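Skokley Help > Home and Workspace > Tables and Desks

Covering a shared work table with white paper: how to keep it flat and clean?

Asked by Myrto Fragkou in January
Viewed 3,774 times

Hello to all. Please excuse my English, I am writing slowly and I check the words.

In our workroom we have one long table which many people use for different small jobs. The surface of the table is old and has marks of glue, so I cover it with white paper from a roll. The paper hangs over the front edge and also goes down on the right side to the floor. I like how it looks on the first morning. After this the trouble begins.

First, the paper moves. When a person sits on an office chair and stretches the arm to take something from the far side, the sleeve or the elbow pulls the paper and everything on it travels a little. Second, the front part that hangs down is touched by the knees and it tears at the fold. Third, we put a dark blue cloth in the middle, diagonal, to have a soft place for small things, and the cloth makes wrinkles and slides on the paper.

I tried normal office tape under the edge, but it left a sticky line on the table leg. I tried also to put heavy books at the corners and then there was no place for work.

My questions are these. Is there a better way to fix the paper? Should I cut the part that hangs down? And is it a good idea to have the cloth on top, or should I choose only one covering? The roll I use is 40 meters and I would like that it lasts more than one season.

Thank you for your patience.

2 answers

Answer by Psarras
Marked as helpful by the person who asked

Dear Myrto, I am also not a native speaker so we will understand each other well. I had this same problem for a long time with a table where we sort and test small objects, and I can tell you what I do now.

The paper must be pulled tight before you fix it. Most people lay it down, smooth it with the hand and put tape. In this way there is always air under it, and later the air becomes a wave. Put the roll at one end, fix that end under the table top with painter's tape, then walk to the other end and pull. It is easier with two persons. Painter's tape comes off without the sticky line if you change it every month. In summer I change it more often, the sun comes on our table in the afternoon and makes the glue hard.

About the hanging part, I would leave it in front but make it short. A hand's width is enough. If you fold it under and tape it on the lower side of the table top, the knees don't meet it at all. On the side where nobody sits you can let it hang long, as you have now, it doesn't disturb. But not to the floor, please, there the chair wheels will find it one day.

For the cloth, keep it. Small things roll on paper, and a pen or a marker rolls the most. On a cloth they stay, and a dark cloth makes light things easy to see. What I would change is what you have under it. Buy a piece of the thin rubber net that people put under carpets, cut it a little smaller than the cloth, and put it between the cloth and the paper. Iron the cloth before. I know it sounds exaggerated to iron a work cloth, but mine stayed flat for the whole spring after I did this.

If the cloth is already pale in one place from washing or light, turn it over. Mine is the same on both sides.

One more thing is the order of the objects. In your message you write that people stretch over the table. Then the tall things, like bottles and cups, should not stand where the arm passes.

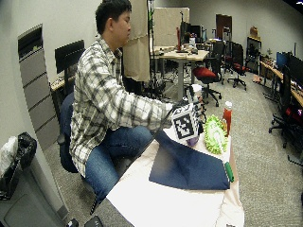
Reaching across the covered table

Tall things go to the back or to the far end on the right, and the cap of each bottle must be closed. A cup with something to drink should have its own small table if you have one. If you don't, put it in the back corner and not in the middle.

Flat and small things go on the cloth. Cables I lead along the near edge and fix with the same painter's tape in two places, so that no loop hangs in front of the knees. A loose cable is worse than a sleeve for pulling the paper, in my experience.

Markers should have the cap on when they are not in the hand. White paper forgives this, a cloth doesn't.

With your roll of 40 meters and a table like mine you will have enough for a long time if you don't change the whole sheet for each spot. I glue a small patch over the spot and continue. It isn't beautiful but it is a work table.

I hope this helps you. Write again if the tape gives you problems.

Comment by Myrto Fragkou
Thank you very much, Psarras! I did the pulling with my colleague and the difference is big. I have not yet bought the rubber net. Can it leave color on white paper?

Comment by Psarras
Mine is white and leaves nothing. I had a brown one before and it left small brown squares, so take the white.

Comment by Femia
You can put baking paper in between if you have only the brown one.

Answer by Zevness

Just use a plastic tablecloth with clips. 5 minutes and finished. Paper is waste of money.

Comment by Myrto Fragkou
Thank you, but we write on the paper sometimes, notes and small drawings, so plastic isn't good for us. Also the plastic shines from the ceiling lamp and my eyes become tired. The clips are maybe a good idea for the short side, what size do you use?

Comment by Zevness
The metal ones from the garden shop, for picnic. Check that the table top isn't too thick, they don't open very much.

Comment by Psarras
I tried clips also. On the front edge they catch the sleeves, especially flannel and wool. On the short side they are fine.

Related questions
Removing old glue from a table top without sanding
What to put under chair wheels on a thin gray carpet
How to store a long paper roll when there is no closet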